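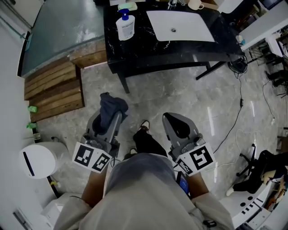 We finished the downstairs washroom at Folis this spring, and I have been promising a proper page about it ever since, so pour yourself something and stay a minute. It was the last room in the house to get any attention, and for years it was the place where muddy shoes and beach towels went to be forgotten. What we wanted was a room you could walk into straight from the garden and feel looked after. The black marble counter with its white veins was the first thing we chose, and the white rectangular basin came next, mostly for how crisp it looks set into all that dark stone. The speckled grey floor took far longer (we carried samples up and down the stairs for weeks!), and I am so glad we held out for it. It forgives sand, it forgives crumbs, and it goes with everything we have thrown at it.

A few notes follow on the different corners of the room, for those of you who wrote in asking where things came from and how we are getting along with them.

The counter
The slab came from Stergiou, a small stone yard an hour up the coast, and the veining is much livelier than it was on the little square we took home to look at. It stands on black legs, which keeps the floor open and makes mopping a pleasure, or as near to a pleasure as mopping gets. The slab alone was 1,099, before cutting, and yes, we had a quiet evening after that invoice. Wipe it with a soft cloth and plain soapy water and keep vinegar well away from it.

The basin
Plain, white and straight-sided, with a small round drain in the middle. We looked at bowls that sit on top of the counter and they were lovely, but every one of them splashed. If you are choosing one for a busy house, take a mixing bowl along to the showroom and see whether it fits inside. That is how we chose ours, and the man at Werari was very patient with us.

Soap and small things
The pump bottle with the blue head lives on the left, where wet hands can find it. The pale green soap dish at the back was a market find, and it is my favorite color in the room. There is a white mug back there too.

The wooden slats
Brown planks with gaps between them, and a step block of wood up at the counter end. Bare feet love it, especially in the cold months. We oil the wood twice a year with Stoltus, the matte one, and the smell hangs around for a day or so and then goes.

The glass
Grey-green, next to a white wall, and reflective enough that it throws a bit of light back across the room. It does show fingerprints. A dry cotton rag in the evening takes care of most of them.

Still on the list: a hook for robes, a better bath mat, and something leafy for the corner if we can find a plant that likes it. We hope to have the outdoor shower done by July, and I will put up a separate page for that.

Page last updated 4/24/22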